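Wann räumt endlich die Maschine auf?

Die Frage nach dem Geschirrspüler kommt früh, und er winkt ab. »Der Geschirrspüler ist der einzige Haushaltsroboter, der je fertig geworden ist«, sagt der Ingenieur, der bei Athanasiadis in Wullport Greifer entwickelt und seinen Namen nicht in der Zeitung lesen will. »Und den muss immer noch jemand einräumen.«

Sein Arbeitgeber wirbt damit, dass Maschinen bald Büros und Küchen aufräumen. Im Projekt Felter hat man Vorführungen mitgeschnitten, 351 insgesamt. Wie oft es ohne menschliche Hilfe ging? »In 202 Fällen. Das steht dann als Erfolg im Bericht.« Und wenn man die Gegenstände vorher verschiebt? Er lacht. »80. Reden wir lieber über etwas anderes.«

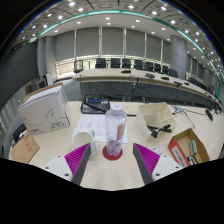
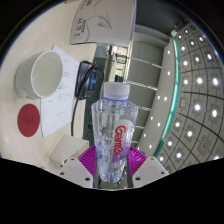

Ob eine Maschine heute einen Besprechungstisch abräumen kann, will er trotzdem nicht mit Nein beantworten. »Einen Tisch, ja. Den Tisch von morgen – da wird es dünn.« Eine durchsichtige Wasserflasche mit weißem Schraubverschluss hält er für schwieriger als einen Karton: Die Kamera sieht durch sie hindurch, und der Kunststoff gibt nach. Das Greifen sei dabei noch der dankbare Teil. Ob der Becher daneben in die Küche gehört oder ob jemand gleich weitertrinkt, ob das bedruckte Blatt Abfall ist oder ein Vertrag, das entscheide keine Fingerspitze.

In der Fabrik sehe es kaum besser aus. Im Lager von Gristville liefen Arme an Stationen, an denen jedes Teil gleich liegt. »Kippt eine Kiste um, ruft die Anlage nach einem Menschen.« 241 solcher Rufe habe man im April gezählt. Der Werksleiter habe das für wenig gehalten, die Schichtleitung nicht.

Würde er selbst so ein Gerät kaufen? »Für meine Wohnung? Ich müsste vorher aufräumen.« Dann schaut er auf die Uhr und stellt die Kaffeetassen zusammen, beide mit einer Hand.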